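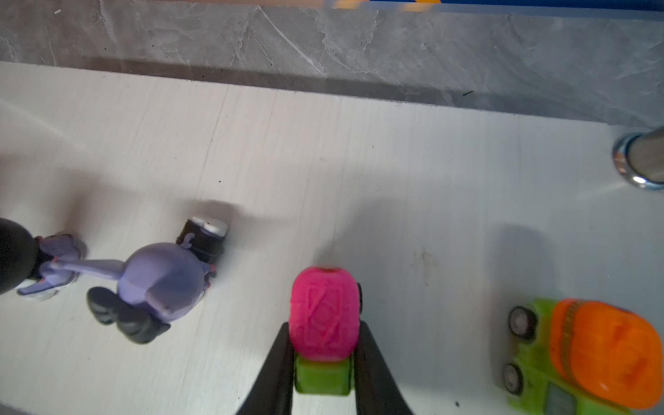
**Is the toy library going to reopen on the budget we agreed?**
It will, provided the roof repair stays at the price Deligiannis quoted us in August. We have $3660 left of the grant and $3000 of it is spoken for.

4 Jan 2018

To: Roxana Villanueva
From: Manolis Gavalas, Nomport Toy Library

Roxana, you asked for a shorter report this time. I have taken out the history of the building, which I understand got mixed reviews.

**Catalog**

Duyên Đinh has finished the new catalog. It has 431 entries, each with a loan number, a condition grade and a list of parts. The old one was a ledger in which "bits, various" appeared as a category, and a popular one. Families can now search by age, although the system believes that jigsaws are for adults only. Duyên has written to Ekari, who sold us the software, and has received a very friendly message thanking her for her patience.

Condition grades run from A to D. We set out to retire everything graded D, then looked at what that would do to the dress-up rack and created a grade called C minus.
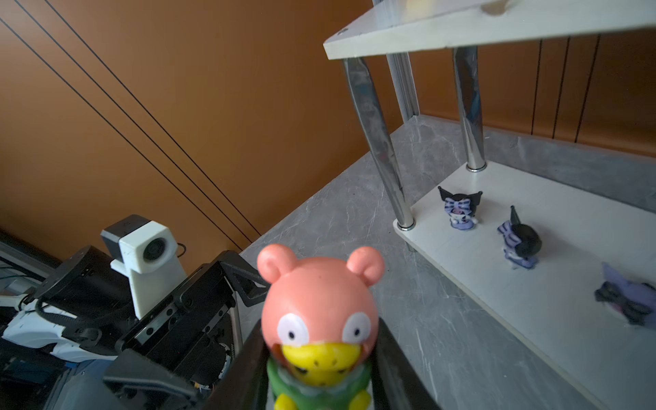
*Small figures, lent by the bag.*

**Loans and late returns**

Lending has gone on from the side room while the main hall is closed. The loan period is still three weeks. We dropped late fees in the fall, as you suggested, and returns got slightly faster -- I had argued the opposite at some length, in writing, and you are welcome to quote it back to me.

The marble run is still out. The family has moved, and we have their new address, so I remain hopeful in a general way.

**Building**

The roof over the main hall is patched but not fixed. Radomir Papadopoulos has been up twice and would like it known that the flashing was put on by an optimist. Deligiannis can begin once the weather allows. The shelving from Sodik arrived complete, with 2 left-hand brackets where one should have been right-handed. A replacement is on order.

**Money**

The $3000 is the roof. The remaining $660 covers storage boxes, labels and cleaning supplies through the spring. We are not asking for more at this stage -- please note "at this stage."

**What we need from you**

- Approval to move the unspent printing money into storage boxes
- A contact at the school district for the loan-by-classroom idea
- Your signature on page two of the lease form, which Nektarios Vasilakis has now sent you under three different subject lines

The next report will come once the roofers have finished.

Manolis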